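Reading order for the Canis books, and is the new translation worth waiting for?

**Posted by mothwing**

Hello all, hoping someone here knows this series better than I do. I picked up the first Canis book in a charity shop in March and finished it in two evenings, and now I want the lot. The trouble is I can't work out what order they go in. My copy has a list at the front with seven titles, but the library catalogue has them in a different order and leaves out the short stories altogether.

I've also read that Hoi-yan Liu is doing a new English translation for Stedier, starting from book one. Does that replace the old Woka paperbacks or carry on where they stopped? I only need to know whether to start buying second-hand copies (some of them are silly money) or sit on my hands for a bit.

I read most of book one waiting for the washing to finish, so if I've missed something obvious in the middle chapters, that's why.
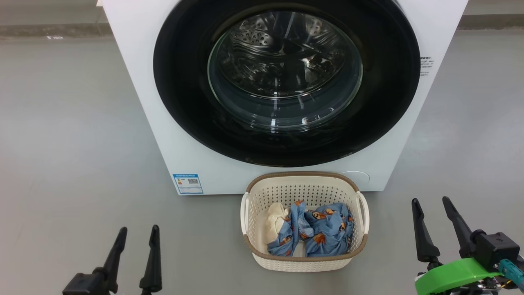
*My reading corner, more or less*

No spoilers past the ferry crossing please!

---

**tamsin_reads**

Ooh, lucky you, I'd love to be reading these for the first time again.

Go by publication order and ignore the list in the front of your book. The Woka editions put the prequel first because it's first by date in the story, but it was written fifth and it gives away who the lamplighter is on page 22. Twenty-two! I've never forgiven them. So it's books one to four, then the prequel, then the last two.

The short stories are a separate collection. Three of them matter to the main plot and the rest are just nice to have. I'd read them after book four, when you'll be missing the sisters and want a bit more of them. The long one about the salt market is the best thing in the whole series, if you ask me, but my brother thinks it drags, so there you go.

As for the translation, yes, it starts again from the beginning. I've got the first volume and it's lovely. The old one made everybody talk like a Victorian solicitor, and Liu lets the children sound like children. She's kept the dog's name as Fu as well, which the Woka paperbacks turned into "Lucky" for some reason, so don't be thrown if you swap halfway through and there seems to be a new dog — it's the same one.

I wouldn't pay silly money for the old ones. Books two and three come up cheaply if you're patient. It's only four that's hard to find, and your library may be able to get it from another branch.

Also I do the same with laundry day. A hot wash is good for 100 pages if the chapters are short.
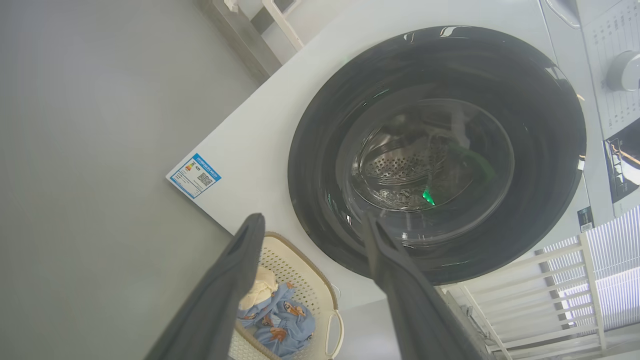
*Good for a chapter or two*

---

**oldpaperbacks**

They were out of print for years. Woka stopped after four so you can't get five to seven in English in that edition anyway, whatever the list says. It was a list of what they meant to publish.

---

**tamsin_reads**

Oh, is that right? I read the last three in a fan version that used to be passed round, so I'd assumed there were paperbacks and I'd just never come across them. In that case ignore what I said about the prequel being first in the Woka set, it must only have been first in the list. The page 22 thing was in the fan version too, now I think of it. Still read it fifth though!

---

**mothwing**

Thank you both, that clears up the catalogue too, as it only shows four. I've put in a request for two and three, and I'll get the Stedier one when I've got some birthday money. Very glad to be warned about the dog. Does anyone know if the short stories are being translated again as well, or only the novels?

---

**oldpaperbacks**

Only the novels so far. There's a note at the back of volume one saying the stories are "under discussion", so I'd hang on to the old collection if you see it. Mine has the green cover. The later printing drops the map.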